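Product Review: Perron Mesh Desk Tray
Office Furnishings Review, July
Prepared by Minttu Nurmi

Summary

The Perron tray is a shallow wire basket intended for incoming mail, forms and small supplies. Our office purchased it for the shared worktables on the second floor, where the older Cendus plastic trays had begun to split at the corners. It is recommended for general use, with one reservation concerning small items.

Construction

The tray arrives in one piece and requires no assembly. Welds on the units received were clean, and the finish did not mark the tabletops during the trial. Staff in the records section reported that papers slid in and out without catching. Dale Marchand noted that the mesh collects dust along the bottom and should be wiped every Friday with the rest of the table equipment.

Everyday Use

Letter-size forms lie flat, and the low sides allow labels to be read from a seated position. Pens stay in place. Paper clips and loose staples do not, and departments that handle them should add a liner or keep a separate cup. The tray slides easily on smooth tables when bumped. Rhonda Simard fitted felt pads to 2 units, which corrected the problem.

A black wire mesh basket sits well on a pale table and is easy to find among papers.

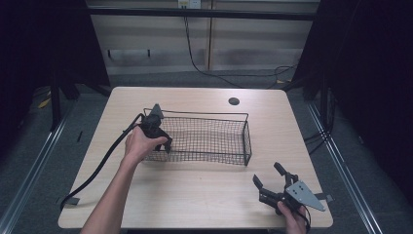 Comparison With the Inero Tray

The Inero model is deeper and can be stacked, and it suits storage rooms better than worktables. Its tall sides hide the contents, and the records section returned it after the first week. Replacement trays from Inero also took longer to arrive.

Ordering

Requests should be sent to Jae-hoon Yoo under catalog number 3306. Existing Cendus trays in good condition may remain in service until they are replaced.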